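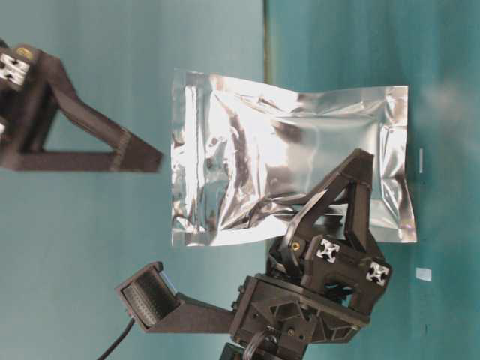 Embalagem metalizada com costura nas duas pontas: brilha muito e informa pouco.

Tenho uma gaveta na cozinha a que chamo, sem carinho, a gaveta dos prateados. Vão lá parar as saquetas de café, de sopa instantânea, de frutos secos, de batata frita e de uma coisa em pó que comprei em janeiro e que já não sei identificar. Guardo-as porque me custa deitá-las fora, e custa-me deitá-las fora porque parecem valer alguma coisa. O metal faz isto às pessoas. Um saco de papel amarrotado é lixo; um saco prateado amarrotado ainda parece um objeto.

Desconfio desta embalagem há anos e a desconfiança só tem crescido. Dizem-me que protege da luz, do ar e da humidade. Acredito. Não tenho laboratório nem vontade de discutir com quem tem. O que não percebo é porque é que um biscoito que vai ser comido no autocarro, meia hora depois de sair da loja, precisa de viajar como se fosse atravessar um oceano. A marca Kaltari, que vendia as suas bolachas de aveia numa caixinha de cartão com um saco de papel lá dentro, passou-as para saquetas individuais metalizadas. Vêm 6 por caixa. A bolacha é a mesma, talvez um nadinha mais estaladiça, se eu quiser ser generoso. O lixo é que mudou bastante.

Depois há a questão de abrir. A costura da ponta, com aqueles vincos muito direitinhos, promete ceder ao primeiro puxão. Puxa-se e nada. Puxa-se com mais força e o saco rasga de alto a baixo, pelo lado errado, e o arroz tufado espalha-se pela bancada. O pequeno corte que devia ajudar, quando existe, está sempre no canto que já tenho na mão. Acabo por ir buscar a tesoura, como a minha avó fazia com os pacotes de leite, e pergunto-me que progresso foi este.

A minha vizinha Gladys Cusi acha que exagero. Compra o café da Plulla em grão, em saco prateado, dobra a ponta, prende-a com uma mola da roupa e jura que ao fim de um mês cheira como no primeiro dia. Já lhe cheirei o café e tem razão. Concedo o café. Concedo também o leite em pó, as especiarias que se usam uma vez por ano e a comida de quem vai para a montanha. Se a conversa fosse só sobre isso, eu não estava a escrever este texto.

Mas a conversa é sobre tudo o resto. É sobre o chá Breltik, em que cada saqueta vem dentro de outra saqueta, e essa dentro de uma caixa, e a caixa dentro de película. É sobre a palavra «premium», que aparece colada ao prateado como se brilhar fosse uma qualidade do que está lá dentro. E é sobre o ecoponto, onde fico parado com o saco na mão. É plástico? É alumínio? Muitas vezes é uma coisa colada à outra. Perguntei na loja, perguntei a um cunhado que tem opinião sobre reciclagem e recebi respostas diferentes. No verso de uma embalagem li «recicle de forma responsável», conselho que me deixou exatamente onde estava.

Em 2000 eu ainda comprava feijão a peso na mercearia Sangkhawat, duas ruas abaixo da minha. Vinha num cartucho de papel, fechado com duas dobras, e em casa passava para um frasco. Não tenho grandes saudades, o cartucho rompia-se quando chovia e uma vez perdi meio quilo na escada. Só que sabia o que fazer ao papel no fim.

Não peço que se proíba nada. Peço que alguém, antes de encomendar a próxima remessa de película brilhante, pergunte quanto tempo é que o produto vai ficar lá dentro. Se a resposta for até ao lanche, o papel serve. Entretanto tenho de esvaziar a gaveta, que já não fecha.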